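Musikjournalismus und Öffentlichkeitsarbeit
Handout zur Sitzung 2: Die öffentliche Entschuldigung im Musikgeschäft

Vorbemerkung

In dieser Sitzung geht es um Stellungnahmen, mit denen Bands, Labels und Veranstalter auf eigenes Fehlverhalten reagieren. Die Gattung hat einen zweifelhaften Ruf, meines Erachtens zu Recht. Wer sie beruflich liest, sollte sich angewöhnen, vor dem Tonfall die Verben zu prüfen: Wer tut in diesem Text etwas, und wem?

Fallbeispiel: Gemby und das abgesagte Konzert

Die Metalband Gemby sagte im September eine Show im Club Madside ab, als die Türen schon offen waren. 400 Karten waren verkauft. Das Label Nendier veröffentlichte noch in der Nacht eine Mitteilung, die Band selbst meldete sich am 4. Oktober 2021 mit einem langen Text in den sozialen Netzwerken. Dazwischen lag Schweigen, das in den Kommentarspalten als Schuldeingeständnis gelesen wurde. Ob es eines war, wissen wir nicht, und die Stellungnahme hilft bei dieser Frage kaum weiter.

Die Mitteilung des Labels umfasst 2 Sätze. Im ersten ist von »unvorhersehbaren Umständen« die Rede, im zweiten von der Rückerstattung. Der Text der Band ist deutlich länger und enthält viermal das Wort »Verantwortung«, aber keine Angabe dazu, wer die Absage entschieden hat. Der Club kommt gar nicht vor, obwohl er an dem Abend das Publikum nach Hause schicken musste.

Sprachliche Merkmale

Bedingte Reue: »Falls sich jemand verletzt gefühlt hat.« Die Verletzung wird zur Möglichkeit, das Gefühl zum Problem der anderen.

Passiv ohne Urheber: »Es wurden Fehler gemacht.« Diese Formel ist so verbraucht, dass man sich über jeden wundern darf, der sie noch freigibt. Sie wird trotzdem freigegeben.

Der Verweis auf den Lernprozess: Gemby schreibt, man habe »viel gelernt«. Was, steht nicht da. Als Redaktion sollte man genau das nachfragen und die Floskel nicht in die Überschrift übernehmen.

Dank an die Fans: meist im letzten Absatz, oft zusammen mit dem Hinweis auf neue Termine. Auch hier.

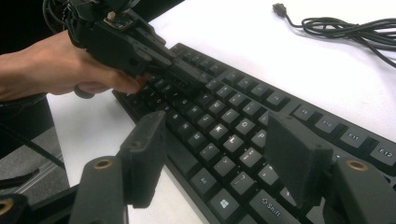 Abb. 1: An der Tastatur

Zur Frage der Autorschaft

Lange Stellungnahmen in der ersten Person werden gern als »persönlich« und »emotional« angekündigt. Beides sind Wertungen, die eine Redaktion selten belegen kann. Ein Text im Namen des Sängers kann vom Sänger stammen, vom Management, von einer Agentur oder von allen zusammen. Die Agentur Dimitrov bietet für solche Fälle ein Paket an, das einen Entwurf von 2.000 Zeichen und eine Kurzfassung von 200 Zeichen vorsieht. Dass die Kurzfassung in der Praxis häufiger zitiert wird als der Entwurf, dürfte einkalkuliert sein.

Daraus folgt nicht, dass jede bestellte Entschuldigung unaufrichtig ist. Aufrichtigkeit lässt sich am Text schlicht nicht messen. Prüfbar sind Angaben zu Zeitpunkt, Zuständigkeit und Wiedergutmachung. Fehlen sie, darf das im Artikel stehen.

Umgang in der Berichterstattung

Die vollständige Wiedergabe einer Stellungnahme ist keine Recherche. Im Fall Gemby übernahmen mehrere Musikseiten den Text ungekürzt, setzten zwei Sätze davor und verlinkten darunter auf ältere Meldungen zur Band. Das ist bequem und bringt Klicks. Eine Anfrage beim Club hätte vermutlich mehr ergeben.

Indirekte Rede ist der direkten vorzuziehen, wenn das Zitat nichts enthält, was sich nicht knapper sagen ließe. »Die Band bedauert die Absage, nennt aber keinen Grund« genügt für die Meldung.

Misstrauen ist auch gegenüber dem Wort »Comeback« angebracht. Gemby war nach der Absage keinen Monat lang still.

Aufgaben zur nächsten Sitzung

Schreiben Sie aus dem Text der Band eine Meldung ohne wörtliches Zitat. Markieren Sie jede Angabe, die Sie nicht unabhängig bestätigen könnten.

Formulieren Sie drei Nachfragen an Nendier, die sich nicht mit einem Verweis auf die Stellungnahme beantworten lassen.

Beide Texte bitte ausgedruckt mitbringen.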